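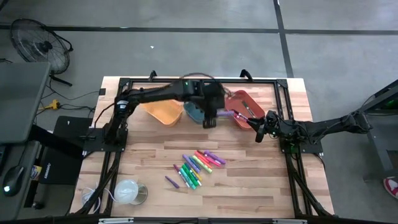 Light wooden top, strip pattern. November.

Finish trials, worktop timber, continued from the October pages.

Purpose unchanged: decide which finish goes on the strip-built tops for the Korine order, and whether the sanding schedule can lose a step. The boards are offcuts from the same batch as the tops, cut to 600 mm, all planed on the same setting. Numbering is in pencil on the underside. Do not number the end grain again, the oil lifts it and we lost two identities that way last time.

Finishes on trial:
Baststead hard oil, clear
Baststead hard oil, matt
Sharifi wax oil
Bare control, sanded only

Application as per tins except where noted. Ten minutes' stir on the matt because the flatting agent settles hard and comes out as a grey paste if you only shake it. 10 ml per board per coat, measured by syringe, spread with a folded lint-free cloth, left to soak, surplus wiped along the grain. The last third of the wiping matters most. Any surplus left at the glue lines dries to a shiny ridge that can be felt with a fingernail and seen in low light from the door.

Second coat went on next morning. The Sharifi was still slightly tacky at the ends, where the grain had taken more. Left it until after lunch, then coated. The tin says overnight is enough. Our shop is cooler than whatever they tested in, so treat overnight as a minimum at this time of year.

Sanding. Half the boards stopped at the usual grit, the other half taken on to 600. The finer boards look better dry and worse oiled. They drink less, the colour stays flat, and the clear oil sits in a thin skin that marks under a cup. Water beads well on it for the first day and poorly after that. I see no case for the extra step on an oiled top. It may still be worth keeping for front edges, where hands go, but that is a separate question and I have no boards left to try it.

Rub test. Hitora linear rig, felt pad, weight as before, 3000 strokes per board. The pad was changed between boards and kept in a labelled envelope. Notes at the end of the run:

Clear oil: slight polish along the track, no break in the film that I can find with the loupe. Water drop still stands on it.
Matt oil: track clearly shinier than the board either side. Not worn through, but a customer would see it as wear. Same result on both boards.
Wax oil: dull track, buffs back by hand. Pad came away with a yellow smear, so wax is transferring.
Control: track darker, felt grey, as expected.

The rig stopped itself once during the second matt board. The guide rod was dry. Wiped it, two drops of light oil, restarted from the counter reading. I have kept the result but marked it on the sheet. Whoever uses the Hitora next should oil the rod before starting, and keep the oil away from the pad end.

Stain spots. Tea, vinegar, red wine and steel wool soaked in water, one hour under watch glasses. Tea left nothing on any of the oiled boards. Vinegar left a faint ring on the wax oil that went with a damp cloth. Wine marked the control badly and the matt slightly. The wet steel wool left a blue-black mark on everything, clear oil included, only smaller. There is tannin in this timber whatever the supplier says, and the care sheet has to mention wet tins and wire scourers.

Movement. Boards stored flat on stickers, checked with the long straightedge before and after. Two have cupped towards the oiled face. Both were coated on one side only, against the procedure, when I ran short of syringes. Coat both faces, same day. The rest are flat enough that I cannot get the thinnest feeler under.

Where this leaves it: clear hard oil, two coats, usual grit, both faces. Matt is out unless Baststead can supply the newer batch. Wax oil held back as the repair option, as it spot-repairs far better than the others — a patch rubbed in over a scratch could not be found again next day.

To do:
Order syringes and felt.
Cut more boards, with end pieces for the edge trial.
Repeat the steel wool spot at a shorter time.
Rags into the water bin, lid on. There were oily ones on the radiator shelf again this morning.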